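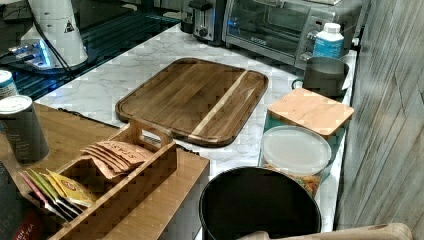 Shared kitchens, smaller bills

The housing association Osuvano manages 200 flats across the Tikkanen district, and since November it has offered tenants the use of a common kitchen on the ground floor of each block. The aim is to lower household costs and to give people who live alone a place to eat in company.

Take-up has been uneven. At Ritanora, the largest block, 42 households have registered. At Trirkero, where most flats were refitted recently, the figure is 26.
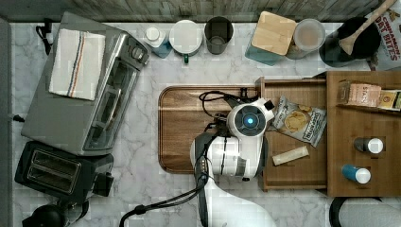 A wooden board on the worktop, with a drawer open beside it.

Kerttu Vainio, who oversees tenant services, attributes the difference to the evening timetable. "People will not plan supper around a booking form," she says. The association has now dropped bookings before 4 pm and keeps them only for groups.
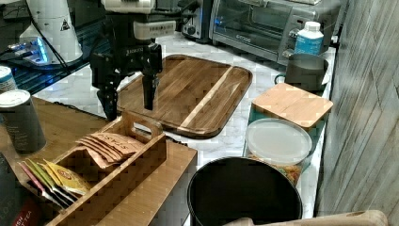 Storage remains the most frequent subject of complaint. Tenants may keep dry goods in labelled cupboards, but fridge space is cleared weekly, and several residents have asked for lockable shelves. A decision is expected once the spring budget is settled.

Running costs are met from the general service charge - a point which some tenants who never use the kitchens have disputed.
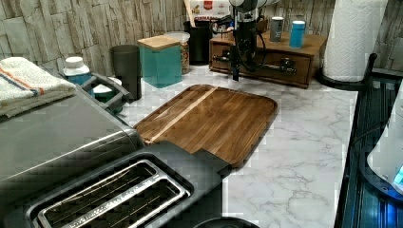 The association intends to publish the full accounts for each block, with energy and cleaning shown separately.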